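Laundry Process Technician (Textile Care), Brekcombe Site

Reference: 452
Posted: 2025-07-07
Employer: Lorente Textile Services
Hours: full time, early shift
Reports to: Plant Process Lead

Position summary

Lorente Textile Services processes bed linen, towels and table linen for hotels and residential care homes. The Brekcombe plant is recruiting one process technician to maintain wash quality across the tunnel washer and the small-batch washer-extractors. The position is permanent after a probation period of seven weeks.

The technician is responsible for wash chemistry, water quality, rewash control and the test records that go with them. Mechanical repair belongs to the maintenance group and is not part of this job, although the technician is expected to report faults in enough detail for a repair order to be written.

Duties

Titrate wash and rinse liquors at the start of the shift and after any change of program. Record alkalinity, pH and residual bleach.

Check dosing pump output against the set values and adjust within the limits given in the process sheet. Changes outside those limits require sign-off from the Plant Process Lead.

Take hardness readings downstream of the softener and start regeneration manually if the automatic cycle has failed.

Sort rewash by cause (grease, rust, mildew, dye transfer, mechanical damage) and enter the results in Plena, the plant production log.

Run test swatches through each wash category in use and prepare them for dispatch to the outside laboratory.

Verify thermal disinfection cycles for care home linen. Loads that do not hold the required temperature for the required time are quarantined and processed again.

Receive chemical deliveries, check drum labels against the order and keep the storage area in compliance with the site segregation plan.

Required

High school diploma or equivalent.

Two years of work in a commercial laundry, dye house, food plant or water treatment facility, in a role that included wet chemistry or process checks.

Ability to carry out an acid-base titration without supervision. Candidates will do one as part of the interview.

Working knowledge of spreadsheets.

Ability to stand for most of the shift and to work in warm, humid conditions. Noise on the wash floor reaches up to 85 decibels, and hearing protection is issued.

Preferred

Experience with batch tunnel washers.

Experience reading linen tensile loss and graying reports.

Forklift certification. Training is available for a candidate who does not hold it.

Work location

The wash floor and the test bench are in the main building. Chemical storage is in the annex, 200 yards from the staff entrance, and is reached on foot. A second site at Gastum handles table linen only; the technician covers it during planned absences, and mileage is paid.
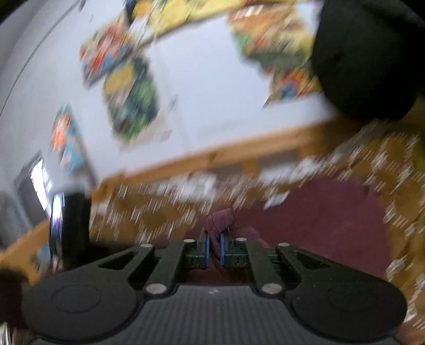
Pay and conditions

The position is paid hourly at the plant technician grade, with a shift supplement for starts before 6 a.m. The rate is stated in the interview invitation. Work clothing, safety footwear and laundering are provided. Overtime is voluntary except during the annual softener shutdown in June, when the technician is required on site for the restart.

How to apply

Send a resume and a one-page statement covering the required items in the order listed to the personnel office at the Brekcombe plant. Put the reference number on both documents. Certificates are not needed at this stage and should be brought to the interview.

Applications are reviewed as they arrive, and the posting is removed when the position is filled. Applicants who were interviewed for the previous technician opening may apply again and do not need to repeat the titration.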